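## 3. Comportamento dos gatos nos abrigos de Penport e Hasbridge

Retomamos nesta secção, com algum vagar, a questão que nos acompanhou desde abril: quanto tempo precisa um gato adulto para voltar a aceitar a mão de quem o alimenta?

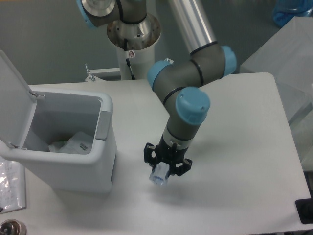 **Figura 1.** Braço robótico com garra preta a segurar um pequeno objeto de plástico translúcido sobre um tampo branco.

### 3.1. Amostra e acompanhamento

Partimos dos registos de 852 gatos recolhidos nos dois abrigos, um arquivo generoso — e por vezes caprichoso, convém dizê-lo com carinho — que nos obrigou a muitas tardes de leitura. Destes, 87 foram seguidos até à adoção, com visitas semanais sempre à mesma hora, antes da refeição. Os animais chegados de Besdale, habituados a viver em colónia, mostraram-se mais reservados nas primeiras semanas, mas procuravam de bom grado a companhia de outros gatos. Usámos a escala de Bajwa, que distingue a tolerância do contacto e a procura ativa de contacto, e as fichas foram cotadas por dois observadores.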